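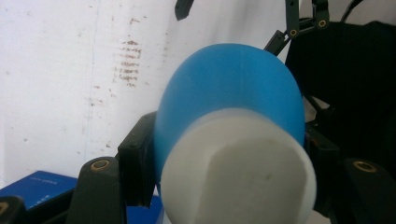 Blue and white, between the black grips.

How to Read a Walking Map Without Ending Up in Someone's Farmyard

Maps are easy. Hills are the difficult bit, and most trouble begins when you try to match one to the other in a crosswind. What follows is the method I use on the paths north of Fellarholm, and it should work anywhere with contours, sheep and a disagreement about where the car was left.

You need a paper walking map, a baseplate compass, a pencil and a bit of string. A phone is fine as company.

Step 1. Find out what scale you have

Look at the bottom margin before you unfold the whole thing, as you will not get it folded again. For walking you want 1:25,000, where 4 cm on paper is one kilometre on the ground. On a 1:50,000 sheet the same kilometre shrinks to 2 cm and the field walls disappear. People have bought the second sort because it covered more country for the money, then spent a long afternoon discovering the walls for themselves.

Step 2. Turn the map to face the ground

Lay it flat and set the compass on it with the edge along a north-south grid line. Turn map and compass together until the needle points up the sheet. Now what is ahead of you is ahead of you on paper, and the place names will probably be upside down. Put up with it. Reading sideways is a smaller nuisance than walking sideways.

Keep the compass away from your phone, your car keys and any magnetic clasp on a map case. My old Geddes case had two of them, and for most of one October I believed the whole valley had moved a little to the east.

Step 3. Read the contours

The brown lines join points of equal height. Close together means steep, far apart means gentle, and none at all means either a lake or a bog that the map is being polite about. Check the key for the interval, usually 5 or 10 metres.

To tell a valley from a spur, look at the height figures. Where the lines make a V pointing towards higher numbers, you have a valley, often with a stream in it. Where they point towards lower numbers it's a spur. Cledwyn Griffiths, who taught me this on the back of a Cadach bus timetable, recommended saying it out loud. I still do, and other walkers give me plenty of room.

Step 4. Measure the route with string

Lay the string along your path, bends included, and pinch it where you finish. Then pull it straight against the scale bar. A ruler will tell you how far it is for a crow.

Suppose you get 8 km. At a steady 4 km an hour that is two hours. Add a minute for every 10 metres of climb, so a route with 380 metres of up gets another 38 minutes. Then add lunch, gates, and the person who has to retie a boot at every gate.

Step 5. Count your paces

Measure out 100 metres on a flat track and walk it, counting each time your left foot lands. Most adults get about 65. Write your own number on the map margin in pencil. It goes up on rough ground and uphill, so try it there as well, and expect to feel foolish both times.

Step 6. Tick things off

Before you set out, pick the features you expect to meet, in order: bridge, wall junction, wood, fork. Mark each one as you pass it. Choose something after your turning too, so that you know when you've missed it. On the Bakus side of the hill mine is a sharp drop to a stream, and I have visited it more often than I meant to.

If the next feature doesn't turn up, go back to the last one you were sure of. Do not keep going until the map starts to agree with you. With enough determination any wood can be made to look like any other wood, and it will be getting dark.

Folding

Open the sheet fully, fold it in half lengthways with the printing outside, then pleat it like an accordion. It will not match the original creases. Put it in a bag and weigh it down with the sandwiches.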